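Subject: Re: [rondstead-consumer] Tondix freeze, what the receiver's letter means (or doesn't)
Date: 24th March

Long reply, sorry. I have been a Tondix claimant since December and it has become my main hobby, so you are getting the benefit of it whether you want it or not. I'm answering between your paragraphs.

> Hello list. Longtime reader, first post. I had money with Tondix,
> the currency exchange app, when the state went in and shut it down.
> Yesterday I got a letter from the court-appointed receiver saying
> I am a "potential claimant" and that my balance is "subject to
> verification." My balance is on my phone. I have a screenshot.
> What is there to verify?

Your screenshot shows what the app said you had. The receiver's problem is that the app said all kinds of things. According to the complaint (80 pages, available from the county court's public terminal, which closes for lunch), the balances customers saw were typed into one system and the money was sitting in another, and the two were introduced to each other only when somebody asked for a withdrawal. So the receiver is going to compare what you paid in with what you took out, and the number on your phone is decoration.

Keep the screenshot anyway. It shows you had an account, and it has your customer number on it, and you will be asked for your customer number by people who already have it.

What you want are your own bank statements showing every transfer to Tondix and every transfer back. If you bank at Bonach, the online statements only go back so far and you have to request the older ones at the counter. They charge for this. I asked if they would waive the fee given the circumstances and was told that the circumstances were very unfortunate.

> The letter says there are 601 claimants. Does that mean the money
> gets split 601 ways? Somebody on a forum said we'd all get the
> same amount.

No. The forum is wrong, as is its custom. What the receiver has asked the judge for is a pro rata distribution, meaning everybody with a verified claim gets the same percentage of their net loss. If you lost twice what I lost, you get twice what I get. The percentage won't be known until the claims are in and the fights are over, and one of the fights is about whether people who took out more than they put in have to give the difference back. Those people have a lawyer already. They can afford one.

Also 601 is the number of letters mailed, as I read it. It includes people with two accounts, people who have moved, and at least one dog grooming business on Front Street that insists it has never heard of Tondix and would like the letters to stop.

> My other question is about Manalo. I sent my deposits through
> Manalo because Tondix told us to. Now Manalo has frozen MY account
> with them too, with $252 in it that has nothing to do with any of
> this. It's from selling a bicycle. Support says the account is
> "under review" and won't say why. Am I a suspect??

I'm not a lawyer, and the people on this list who are lawyers will tell you they aren't your lawyer, so weigh this accordingly. But I would be surprised. The same thing happened to me and to several others who have posted here over the winter. Payment companies have to look at transactions that touch an outfit under investigation, and the easy way of looking is to stop everything and go home. Your bicycle money got caught in the same net because it was in the same account.

They won't tell you why because in a lot of these cases they aren't allowed to. If a bank or payment company files a suspicious activity report, federal law bars it from telling the customer. So the support person reads you the line about review, and you shout, and they read it again. It doesn't mean a report was filed on you. It means the script is the same whether one was or not. I found this oddly soothing once I understood it. My spouse didn't.

What got mine moving, in the order I did it:

I stopped using the chat window. The chat window is where complaints go to be thanked for their patience.

I wrote an actual letter to the address given for legal notices at the bottom of the Manalo user agreement. One page. Account number, the date the freeze began, the amount, where the money came from, and a copy of something to prove it (I had an invoice, you could use the bicycle ad and the buyer's messages). I asked for a written response within thirty days.

When thirty days went by I filed a complaint with the federal consumer bureau, which takes an evening, and sent a copy to the state regulator. Eleven days after that the money was back, with no explanation and a survey asking how I felt.

I can't promise it was the complaint. It might have been coming loose anyway. But I know which of the two I would put money on, if I were still putting money on things.

One caution. Don't open a second Manalo account to get around the freeze on the first, and don't have the bicycle buyer pay you over again through a cousin. It looks exactly like the thing they are looking for.

> Last thing. I got a phone call from a man who said he was with the
> investigation and that for a refundable deposit of $2000 I could
> be moved to the priority list. He knew my name and how much I had
> in Tondix. It sounded official. Is there a priority list?

There is no priority list. Please, please don't send this man anything.

I'm going to put this part on its own in case people are skimming. Neither the receiver, nor the court, nor the attorney general's office, nor any federal agency will ask you to pay a deposit to get your money back. Not refundable, not partial, not in gift cards, not in crypto. If somebody wants money from you before you can have your money, they are the second scam, and they follow the first one around like gulls behind a garbage truck.

As for how he knew your balance, the customer list got out. The receiver's second report says as much on page six, in a sentence that begins "it has come to the attention of" and doesn't get any more cheerful. I have had four of these calls. One caller told me he was from the Foreign Exchange Recovery Division, which doesn't exist, and when I asked him which building it was in he said the main one.

If you still have the number, send it to the receiver's office along with the time of the call and whatever you remember of the pitch. They are keeping a file. If you gave him your bank details, call Bonach today, before you finish reading this, and have them change the account number. Changing the password isn't enough.

> Sorry for all the questions. I feel pretty dumb about the whole
> thing.

Don't. I read contracts for a living and I put my money in because the app had a nice shade of green and the rates were better than the bank's. I now know the rates were better because the money wasn't going anywhere near a currency. It's easy to offer a good price on something you have no plans to buy.

A few odds and ends that didn't fit above.

The claim form asks for "date of initial engagement." They mean the date of your first deposit. The day you downloaded the app doesn't matter. I put the wrong one and had to send a correction, and the correction needed its own signature page.

The form has to be postmarked by the deadline in your letter, but the deadline isn't the same in every letter. They went out in batches. Go by yours.

Don't staple anything. There's a line about it in the instructions, in bold, and I have it on good authority that they send the stapled ones back.

Taxes: whether you can deduct a theft loss on this depends on what kind of account it was and why you had it, and I've heard confident answers in both directions from people who charge for them. I'm filing for an extension and asking a third.

The criminal side is separate. The owners have been charged in state court with running an unlicensed money transmission business, and they have pleaded not guilty, and nothing in that case has to be finished before the receiver can pay people. It may help if you want somebody to be sorry. It won't make the check come sooner. If you want to give a victim statement there's a form for that too – same office, different window, and the forms are not interchangeable, even though they have the same number in the corner.

The next status hearing is open to the public. I went to the last one. It was nineteen minutes long and most of it was about whether a filing had the correct margins, but the seats are padded and you can ask the receiver's assistant a question in the hallway afterward. She was decent to all of us. Bring your paperwork in something flat.

To the moderators, could the claim form instructions go on the list's files page? Right now they are attached to a message from January with the subject line "Re: Re: Fwd: pothole," and I don't think new people are finding them there.

And if anyone has got the older Bonach statements without paying for them, I would love to know what you said at the counter.

Rondstead, east side
(claimant, second batch)

--
You are getting this because you subscribed to rondstead-consumer.
Nothing on this list is legal advice, including the parts that sound like it.
To leave the list, write to the list address with "leave" in the subject.

1 attachment
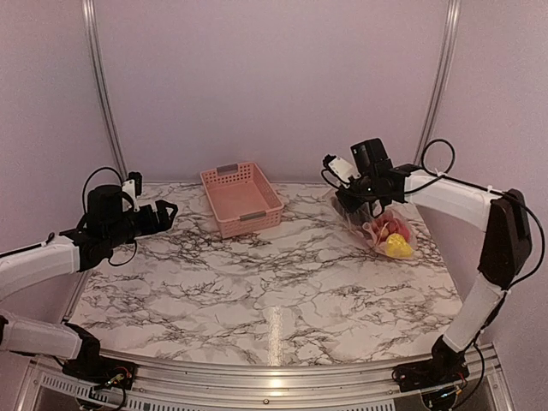
Pink basket on the marble-patterned table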